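Inicio > Cuaderno > Memoria y despedidas

En recuerdo de Lieselotte Lammers

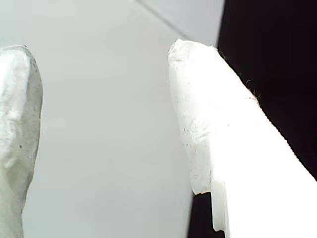 Heike Rathjen

Imprimir | Enviar por correo electrónico

Con profundo pesar comunico a los lectores de este cuaderno el fallecimiento de doña Lieselotte Lammers, bibliotecaria jubilada y vecina de Woswood durante la mayor parte de su vida. Falleció en su domicilio el pasado mes de febrero, acompañada de su familia.

Doña Lieselotte dirigió la biblioteca municipal hasta su jubilación y elaboró de su puño y letra el catálogo del fondo local, que consta de 1137 fichas y sigue en uso en la sala de consulta. Quien suscribe trabajó ocho años a sus órdenes y le debe buena parte de su formación.

Le sobreviven su esposo, don Reinhold Stüber, tres hijos y seis nietos. La precedió en la muerte su hermana menor, a quien cuidó en sus últimos años.

La ceremonia de despedida tendrá lugar el viernes en la capilla de Cendard. Intervendrán doña Ye-seo Ko, su sucesora en la dirección, y don Yichen Tang, antiguo alumno del taller de encuadernación. Por deseo expreso de la difunta, se ruega no enviar flores. Quienes lo deseen podrán entregar libros infantiles en buen estado en el mostrador de préstamo.

La familia agradece las muestras de afecto recibidas y recibirá a los asistentes en la sala contigua al término del acto.

Entradas recientes
Las lápidas antiguas del cementerio de Cendard
Nota de agradecimiento a la coral de Griltel
Sobre la redacción de esquelas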